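Four Blocks and a Very Shiny Mat
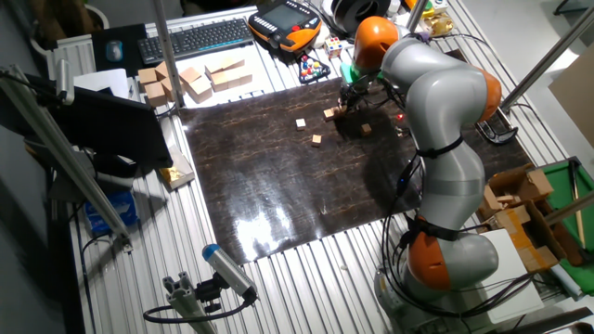

Filed under: Desk Life, Clutter

I have been thinking about desks again, which is what I do when I should be clearing mine.

My theory, developed over many years of not clearing it, is that any flat surface splits itself into two countries. There's the middle, where the work happens, and there's everywhere else, where the stuff goes to retire. The middle stays respectable. You defend it. You put down a mat so everyone knows where the border is, and then you push the keyboard back past it, and the mouse goes with the keyboard, and a few blocks pile up alongside, and by March you have a ring of debris with a lovely clean spot in it.

I am fond of the lovely clean spot. Four little wooden cubes on a dark brown mat looks like something you'd pay to see at a museum in Nirkside. You could put a bench in front of it. The big cardboard-colored blocks behind are doing the job my unopened mail does at home, namely standing in a heap and waiting for someone to have a better idea.

The mat I have opinions about. It's the glossy kind with the marbled wood grain, and I owned something very close to it for 2 years, bought from Skanddale in a fit of wanting to be a person with a nice desk. Glossy is a mistake. It looks rich in the store and then you get it under an overhead light and half of it turns into a white puddle of glare. I used to tilt my notebook to dodge the reflection and ended up writing on a slant, and my handwriting did not have any room to get worse. The replacement was a matte gray thing from Wuven that has the charm of a wet sidewalk. I can see my own pen on it, so it stays.

Then there are the outskirts. A gold-foil package on a white box. A small multicolored cube, next door to a black toy with colored buttons. I have never worked anywhere that didn't have a toy on the table, and I've never once seen one arrive. My friend Jingyi Fang keeps a wind-up crab next to her stapler and claims it came with the building. She also has a drawer she calls Yu, after the old roommate whose chargers are still in it, and she will not be taking questions on the drawer.

I did try the empty-desk thing once. I'd read a 3,000 word article on it, so I was basically qualified. Everything went into a bin, and the bin went on the floor next to my chair, and for the rest of the week I worked out of the bin like a raccoon. The desk looked terrific.

What I do now is clear the middle at the end of the day and leave the rest alone. It takes less time than making tea. The edges get a proper going-over when something falls off them, and the last thing to go was a mug, so I suppose I'm due.

Next time: cable ties, and the bag of 403 I bought by accident.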